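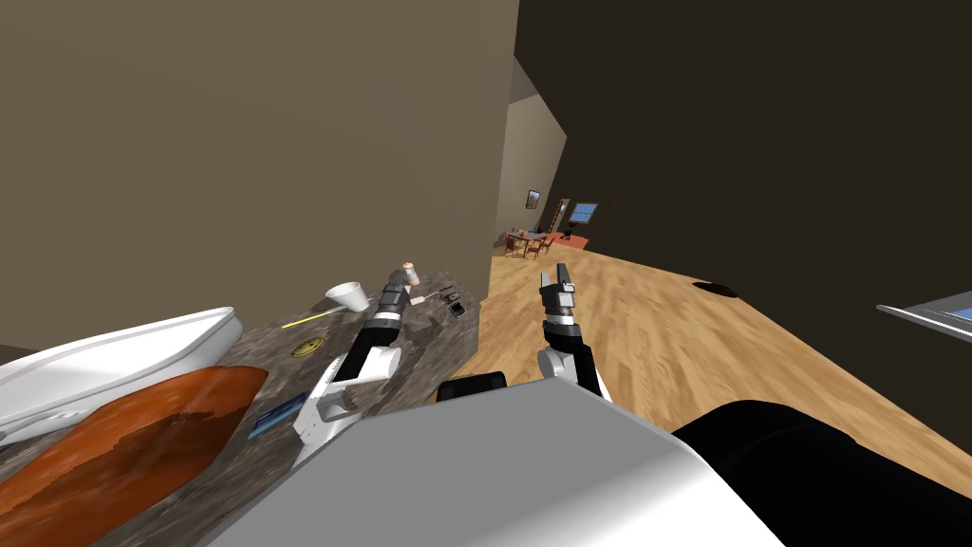
The granite bench that isn't there

The open day at Rorkex starts at 10, and by quarter past I have learned that the robot I came to meet lives inside a computer. There is a real one too, parked under a sheet by the kettle, but it's the simulated version that does the hours.

"It's cheaper to drop a cup in there," says Edin Georgiou, who runs the demonstrations. He has 66 virtual homes on file and speaks of them like a landlord. Today's has a granite counter, a white basin and red chairs in the dining room beyond, which I would happily rent.

The job is tidying. A paper cup lies on its side on the counter, with a blue card and a small can for company, and two white-and-black arms are reaching into the middle of it all. The mess is shuffled before each run, so the software can't simply memorise where everything went. My kids could use the same excuse.

Fourteen of us have made the trip out to Irnedstead, mostly engineers, plus a retired plumber who has views on the basin. We get a turn each at the controls. I steer the left gripper with enormous care into the wall.

Mirjana Yordanov, who came across from Pridel last February to work on the grasping code, is kind about it. Her own favourite failure ran for 20 minutes overnight – the arm politely opening and closing on nothing, at full marks, thanks to a scoring bug.

So when does it do my place? She looks over at the sheet by the kettle. They're hoping to try a real cup in spring, she says, and would I like a biscuit.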